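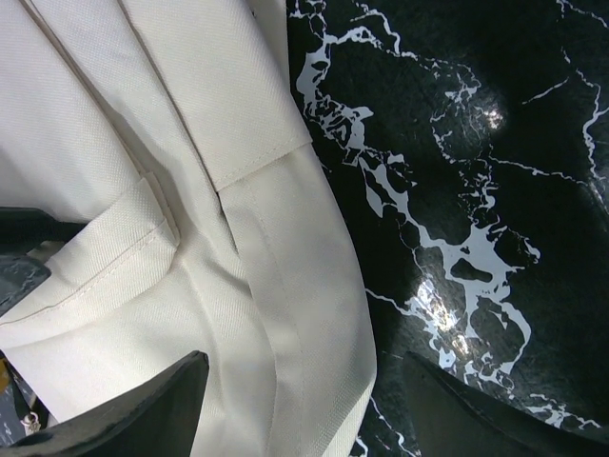

Ourania Sarantis wrote under the last checklist that I mark machines down for being slow, when slow is fine if you are out at work all day. Fair enough. Slow has come off the list. Everything else stays.

Checklist: household arm, worktop chores
Revised 1 Jun 2025
Unit: Solberg arm, Susent software
Checked by: Miklós Tóth

1. Stop button within reach of a person standing at the worktop
Pass. Stiff, though. I'd want my mother to be able to press it.

2. Arm halts when a hand enters the work area
Pass, on the second attempt. The first time it carried on until I leaned in. I have put this down as a pass because the Giltberg form has no box for "eventually".

3. Grip force limited for soft goods
Not proven. The brochure says it is safe for up to 1,000 lifts before the pads need checking. Lifts of what? A tin keeps its shape. Canvas doesn't. 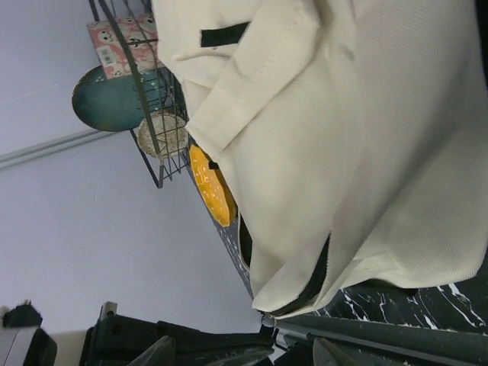
4. Zips, straps and loose ends kept clear of the fingers
Fail. Nothing in the software treats a zip pull as a hazard, and the manual gives it one line on page 42. Anything with a fastening should be closed by a person first – and by then the person has done half the job.

5. Nearby items left undisturbed
Not tested properly. The maker's own trial used a bare table. Kitchens have racks and boxes on the worktop, and I won't sign this off until someone repeats it in one.

6. Polished or patterned surfaces
Comment only. Stamatia Tsolakis had trouble at Warby in January with glare off a shiny top and asked for a retest with the lights dimmed. Still waiting. People shouldn't have to dim the kitchen to get a bag folded.

7. Cables and base secured
Pass. 22 mm clearance at the back, two clamps, both tight.

8. Can be left unattended
Fail. See 2 and 4.

Overall: supervised use only. Can it do the chore yet? It can do parts of it while I stand there, and I could have folded the thing myself. Elīna Grīnberga disagrees and has asked for her note to be attached.

Next check due after the software update.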